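Ticket: Sticky patches after second coat of table oil
Status: Open, waiting on customer
Opened by: Kornél Szekeres
Product: Prutent hardwax oil, satin

Hello again, and thank you for getting back to me so kindly. I put the second coat on our workroom tabletop last night, and this morning the left half still grabs at my sleeve when I lean on it. The first coat went on beautifully! I sanded with 100 grit, wiped everything down, and gave it a good long wait with the window open a crack (it's been damp here in Brultiscombe, so maybe that's part of it).
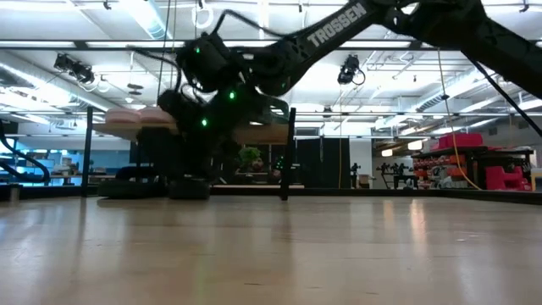 Attachment 1: tabletop, light wood

Reply from Amegashie, Prutent support, February 25, 2026

Hi Kornél, what a shame after all that careful sanding. Tackiness like this is nearly always too much oil left sitting on the surface. Could you tell me how long you waited before buffing off the extra, and what you used to wipe it?

Reply from Kornél

I waited about 30 minutes, then got called to the phone, so the left side sat a good deal longer. I used an old cotton T-shirt.
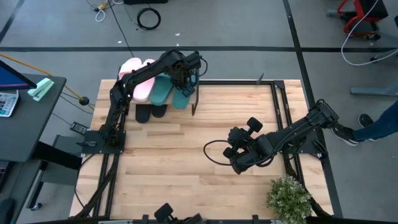
I should also mention that the can came from the Skosau shop in October and I hadn't stirred it much, only given it a shake. Would it help to rub the sticky side with a little fresh oil and a white pad, or should I leave it alone for a few more days? I'm in no rush and would much rather do it properly.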